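Speaker notes – hand-held grippers, two pad sets, one shoe rack
Lab lunch talk, 20 min incl. questions. Do NOT run over, Valeriano has the room after.

Open: no hello slide. Start with the question Amna asked in August – do we buy more Steleline pads or switch to Drasex? Say the answer early: switch for shoes, keep Steleline for the flat stuff. Then show why.

Setup, one minute max. Same operator both days (Crescencio). Same black hand-helds, one per hand, only the pads change. Board on the floor between the rails, rack at the far side, slides to put away. Cordero controller logging both sides. Mention the cables. Everybody who tried it complained about the cables. 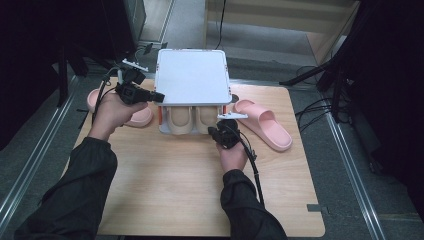

Why shoes. Soft, wide, no good edge to pinch. A box tells you almost nothing about a pad, you can lift a box with anything. A slide has the strap (bends), the sole (squishes), and the hole under the strap which you can go into by mistake. Three grasps people use without being told: across the sole, strap only, one jaw inside and one out. Slow down here, they'll want to ask about the third one. Park it.

Protocol. 60 attempts per pad set. Attempt = pick up, place on lower shelf, let go. Drop = leaves the jaws before the shelf. Nudging it straight afterward is allowed but gets logged. Don't read the whole table out!!

What I got wrong: first plan was to swap pads every attempt. Hopeless. Screws too small, hands too cold in there in the morning. Went to blocks. So order effects are possible, say it before Mairéad does.

Pad wear. Bring the old pads in the bag and pass them round. The corners go first. Once the top inner corner starts to fray the contact patch moves down, and the operator makes up for it by reaching deeper. You don't feel yourself doing it. Crescencio didn't. Shows up in the wrist angle in the logs though, which is bad news if the logs are what you train on. 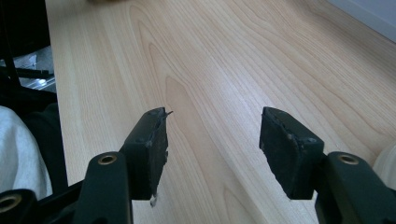
Youssra asked at the dry run whether we were comparing pads at all, or just comparing new rubber with old rubber. She would want a fresh Steleline set run against the fresh Drasex set before anybody spends money.

Fair. Answer: yes, partly. Fresh Steleline set is on order, block will be repeated. But the wear IS part of the buying decision – we got 600 cycles out of a set before I'd call it done, and teh price isn't low enough to treat them as throwaway. If somebody pushes on the number, it's one set, one operator. Don't defend it.

Two hands vs one. This was the suprise for me. Thought the second gripper would mostly be for holding the rack still. Mostly it went to turning the slide. Left jaw stops the heel, right one swings the strap around, then lift. Drasex better at this because the face is softer and the sole doesn't skate. Steleline skates. If time is short cut the next bit and go to cameras.

Next bit: jaw opening. Same on both, limited by the linkage, so a thick sole is near the top of the range either way. Stomo have a wider linkage, we haven't tried it. Somebody will ask. Haven't tried it.

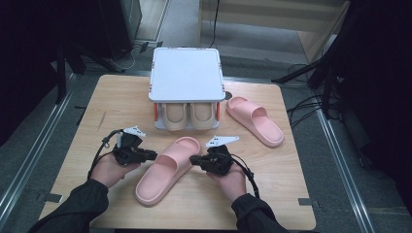
Photo: Valeriano Cabello

Cameras. Two views, head and gripper. Head view good for which shoe, which way it points. Bad for contact, the hands and the marker plates get in the way right when it matters. Gripper view is the opposite. Slip only shows in the gripper view, I went back through every drop and couldn't call the start of it from the head one. So – if you only have budget for one better camera, put it on the gripper. Amna disagrees, let her have a minute.

Controller, quick. Cordero was fine. 2 dropouts, both the left side, both fixed by reseating the connector. Strain relief before next round, I keep saying this.

What I want from the room:
ok to order Drasex for the shoe tasks
a second operator, anybody, an afternoon is enough
a rule for when pads get retired. Right now it's whoever gets annoyed first

Last slide just the asks, leave it up during questions. Third grasp question goes here if they remember it. Old pads back in the bag, check you have both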